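Storage and Upkeep in a Converted Work Space

These notes cover open shelving, cables, lighting and floors in a large room that used to be industrial and is now an office or shop. They were written for the tenants of the Prudska building but apply to most rooms with a high metal ceiling, one or two masonry walls and partitions put up later.

Open shelving

Cubby units are sold as bookcases and get used as everything else. Before loading one, check three things: that it stands level, that it is fixed to the wall, and that the back panel is properly seated in its groove. A panel that has popped out at one corner lets the whole unit rack sideways. Push it back in and tack it every 6 inches with short brads.

On a partition wall, find the stud before you drill. Metal studs in later partitions are usually 16 or 24 inches on center. Use a toggle anchor if the bracket cannot land on one. Drywall plugs pull out when somebody leans on the unit.

Load heavy items low. Paper, toner and tool cases go in the bottom row. The top shelf should carry very little, and a plant is fine if the pot has a saucer or sits inside a closed outer pot. Water that gets into the edge of a particleboard top swells it permanently. Sanding does not help, as the core has already lifted.

Dark finishes show dust sooner than white ones. Wipe with a barely damp microfiber cloth, then a dry one. Spray polish leaves a film that holds the next layer of dust.

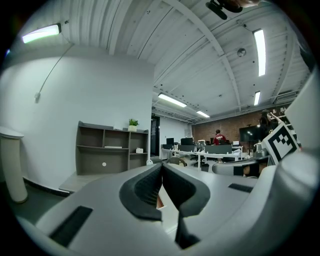 Leave at least one cubby in four empty. A unit filled to the last compartment has no place for incoming items, and they end up on the floor in front of it. Small boxes should be labeled on the short side that faces out. Flat items such as pads, trays and folders are easier to take out of a middle shelf than a low one.

Low platforms and floor storage

Anything that sits low on a pale floor is a trip hazard, more so if it is pale itself. Put a strip of contrasting tape along the front edge. Keep platforms out of the walking line between the door and the desks, and keep the route to any exit sign clear for its full width. Felt pads go under wood, rubber pads under metal.

Small orange or brown spots on a light floor are often rust from a chair foot or a dropped screw. On sealed concrete, try a paste of baking soda and water for 2 hours under plastic film. If the mark is still there, go to an oxalic acid cleaner, following the label. Test it in a corner first. Do not use bleach, which can set rust.

Cables on walls

A loose cable run on a tall wall should be straight or at right angles. Diagonal runs use less cable, but the next person with a drill will not expect them there. Clip every 12 inches on the vertical and every 8 on the horizontal. Paintable raceway from Sitport has held well on smooth drywall. On brick, adhesive raceway fails in the first humid summer and has to be screwed into the mortar joints.

Lighting

Tubes under a corrugated ceiling age at different rates. Replace them by row and write the month on the end cap in pencil. Mixed color temperatures are the usual complaint after piecemeal changes. Stick to one, normally 4000 K.

Switch off and let the tubes cool before cleaning. Dust on the tube and housing can take a noticeable share of the light.

Exposed brick

Vacuum with a soft brush head, top to bottom, twice a year. If the wall sheds grit, apply one coat of a breathable masonry sealer. The Cinside matte version covered our far wall in around 5 quarts and did not darken it. Glossy sealers trap moisture and flake.

Do not push shelving tight against brick. Leave a 2-inch gap for air and for the vacuum nozzle.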